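How Does a Robot Learn to Pick Things Up?

Think about the last time you reached into a box for a crayon. You probably didn't stop to think about it at all. Your eyes found the color you wanted, your hand went down, your fingers closed, and up it came, even if three other crayons were lying on top of it and one of them rolled away under the flap. You have been practicing that since you were a baby, and you were terrible at it then! Babies miss. They knock things over, they grab the edge of the bowl when they wanted the spoon, and then they try again, hundreds and hundreds of times, and usually somebody has to wipe the floor afterward.

A robot has to do something a lot like that. It can be very strong and very steady, and it still has no idea what to do with a pile of stuff until someone helps it learn.

Rules or examples?

In the old way of doing things, a person wrote out every single move. Go down this far, close the gripper, go up, turn left. That works beautifully as long as the part is always waiting in exactly the same spot, and lots of factory robots still work like that today. But tip a handful of parts into a bin and they land any way they please. One is slanted, one is right up against the wall, two are side by side so that you can hardly get a finger between them. You would have to write a new set of moves for every possible mess, and you would never be finished (you would also get very tired of writing).

So there is another way, and that is to give the robot examples. An example is one try at the job, saved from start to finish. It has pictures of what was in the bin, it has a record of how the arm moved, and it has a note at the end that says whether the try worked. A computer program looks through all of those examples and slowly gets better at guessing what a good move looks like. We call a program like that a learning system, and we call the big pile of examples a data set.

What goes on in a day at Windden

At the Windden workshop, the people collecting examples start at 9 in the morning, and the first thing they do is pretty dull. They check that everything is clamped down tight. If a bin slides even a little in the middle of the day, the examples from before and after won't match, and the poor computer gets muddled.

Then comes the part most kids would like, which is making a mess on purpose. Somebody tips the bars into the bin and doesn't tidy them. The arm makes its try. The try gets saved and marked "yes" or "no," the bars get mixed up again, and off they go once more. On a good day they save 98 tries. On a day when a cable needs fixing, they might save 52 and go home grumbling.

You may wonder why anyone would keep the tries marked "no." Well, suppose you were learning to throw a ball into a basket, but every time you missed, someone made you forget it. You would never find out that throwing too hard makes the ball bounce off the rim. Missed grabs teach the robot in the same way, so they go into the data set with all the others.

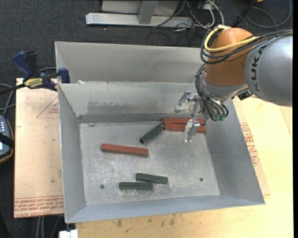 Hornunell says the hardest thing to teach visitors is to stop being neat, and that children who come to help nearly always want to line the bars up in tidy rows, when what the robot needs is every kind of muddle they can think of.

It's a good point, and it has a name: variety. If all 309 examples in a set showed a bar lying in the very middle of the bin, the robot might do wonderfully in the middle and have no clue about the corners. Colors matter too. A system that has only ever met one color of bar can get confused by another, even when the shape is just the same.

Try it yourself

You'll need a shoebox, a handful of markers, a pair of kitchen tongs and a friend. Your friend is the robot and holds the tongs with eyes shut. You are the one giving directions. Drop the markers in, talk your friend through picking one up, and write down where the marker was and whether it worked. Shake the box and go again, until you have done 4 rounds, then swap places.

When you're both done, look over your notes together. Were the corners harder? What about markers that were touching? Pick the kind that gave you the most trouble, set up a few more like it, and see if your directions get any better.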